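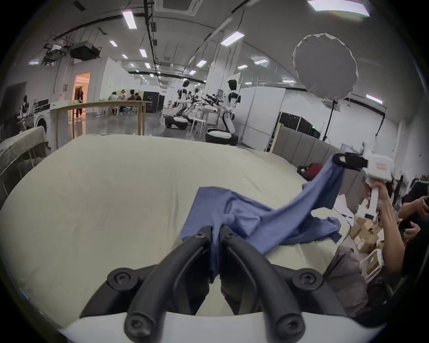

About Us: Come See the Robots at Stadoreo

Hi, and welcome! We're Stadoreo, a small shop that teaches robots to do housework, and a couple of times a year we open the doors and let people wander in. I love those days. Last April 407 of you came through, a good many with kids (bring them, please).

The cloth table is where most visitors get stuck. You take a gripper by its handle, a friend takes another, and between you there's one blue piece of clothing to stretch out and lay flat. Go on, try pinching just a narrow fold with two flat fingertips! I've been at it for ages and I still bunch the thing up in the middle.

Farther back are the humanoids, black and white, on their wide bases. Ask us anything about them, even the stuff you think is silly. Our folding project is called Bromis, and it has 675 practice runs in it that came from visitors.

Groups are welcome too, up to 40 at a time. We're on the Parry side of the canal, 600 feet past the footbridge, and the coffee is free.

Last updated: 13 July 2019

Related
Plan a group visit
What is Bromis?
Our open day at Stemlow
Parking and directions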